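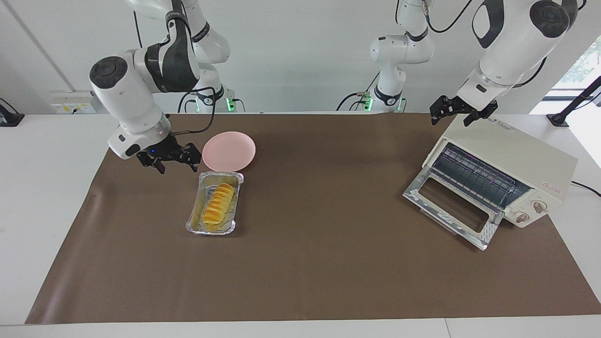 The Tạ loaf in its foil tray, with a plate and a countertop toaster oven.

Category: Company News / Bakery and Grocery

Vuta Introduces the Tạ Loaf, a Finish-at-Home Bread for the Countertop Oven

NUKVILLE, July 8, 2020 — Vuta, the Nukville bakery, is pleased to announce the release of the Tạ loaf, a ready-baked sweet bread sold in its own foil tray and meant to be warmed in a toaster oven at home. The loaf goes on sale this week at the bakery's own counter in Nukville and at the Hiltow food hall, where Vuta has kept a stand for the past six years.

The Tạ loaf is a soft, lightly sweetened bread with a golden crust, cut across the top with a row of deep diagonal ridges and brushed with an egg glaze before baking. It is baked in full at the Nukville kitchen and leaves the bakery ready to eat. Customers who prefer it warm may place it in a preheated toaster oven, tray and all, for the time given on the sleeve.

Work on the product began in March, when the bakery started to receive regular requests for a bread that could be served warm without the use of a full-size oven. Many customers in the Hiltow area live in apartments with small kitchens, and a good number of them told our counter staff that a toaster oven was the only oven they had. Our standard family loaf was too tall for most of these ovens, and the top would darken well before the middle was warm. The Tạ loaf was planned with this in mind. It is long and low, and it was tested in a range of household toaster ovens, including several older ones lent by members of our own staff.

The foil tray received as much attention as the recipe. An early version was filled to the edge with dough, and the loaf held so tightly to the sides that it could not be lifted out in one piece. The present tray leaves a margin on every side of the loaf, wide enough for a spatula, and its crimped edge helps it to keep its shape when it is moved to the table. The tray may be rinsed and recycled where local programs accept clean foil.

Serving directions

Remove the paper sleeve and leave the loaf in its tray. Set the rack in the lowest position so that the ridges stay clear of the upper heating element. Warm the loaf at 300 degrees Fahrenheit for the time shown on the sleeve, then turn off the oven and open the door fully. Let the tray stand for two minutes before taking it out with oven mitts. The loaf may be sliced along the ridges, and it is best moved to a plate before cutting, as a knife will go through the foil.

The Tạ loaf is not suited to the microwave. Customers who wish to keep it for later may freeze it in the tray, well wrapped, and thaw it overnight in the refrigerator before warming.

Availability

A first run of 2,000 loaves has been scheduled for the opening month. Loaves are baked each morning and delivered to Hiltow before the hall opens to the public. Orders may be placed at either counter one day ahead, and customers ordering for offices, schools, or family gatherings are asked to allow additional time. The plain loaf is the only variety offered at present. A version with raisins is being tested and will be announced separately if it is added to the regular list.

The loaf contains wheat, milk, and egg. It is made in a kitchen that also handles sesame and tree nuts.

Vuta wishes to thank the customers at both counters who took home trial loaves during the spring and returned the comment cards. Their remarks led to a longer standing time in the directions, a less sweet glaze, and larger type on the sleeve.

About Vuta

Vuta is an independent bakery based in Nukville. It produces breads, rolls, and sweet loaves for sale at its own counter and at the Hiltow food hall. Requests for product information may be left at either location.

Tagged: bread, new products, small kitchens, Hiltow food hall

Shares: 90 | Comments: 4

ridgeroad_baker
Had one of the trial loaves in the spring and liked it very much. Glad the glaze is less sweet now, that was what I wrote on my card.

Guest
Does the 300 degrees hold for a convection toaster oven as well? Mine runs hot.

tinykitchen22
Please do the raisin one!! I would buy two at a time and freeze one.

Guest
Will the Hiltow stand have these in the afternoon or are they morning only? I can't get there before 3.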